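Teleoperated demonstration

Teleoperated demonstration is a way of teaching a robot a task by having a person drive it through the motions from a distance. The joint positions and camera views recorded during each run, called an episode, are later used to train a control program. It is related to kinesthetic teaching, in which the person takes hold of the arm and moves it directly.

In a leader-follower setup, the operator moves a small leader arm and the follower arm copies it. Two-arm stations use a pair of each. Common tabletop tasks involve everyday dishes, such as setting a cup on a plate.
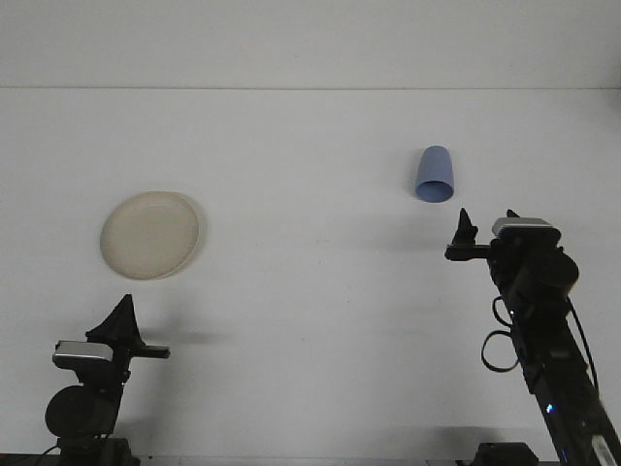 Operators usually practise before any episodes are kept. Objects are shifted between runs so that the program does not learn a single fixed layout. Episodes with long pauses or dropped objects may be discarded, although some groups keep them and label them as failures.

The Workilden method, named after the workshop where Līga Sakalauskas wrote it up, calls for 63 episodes per task, split between two operators. A later version, used at Dalsgaard, adds four episodes in which the operator corrects a poor grasp partway through.

Hand guiding needs less equipment, but the teacher's arms can block the cameras. Remote control avoids this at the cost of a weaker sense of touch.

See also: Bisico controller; Gundov glove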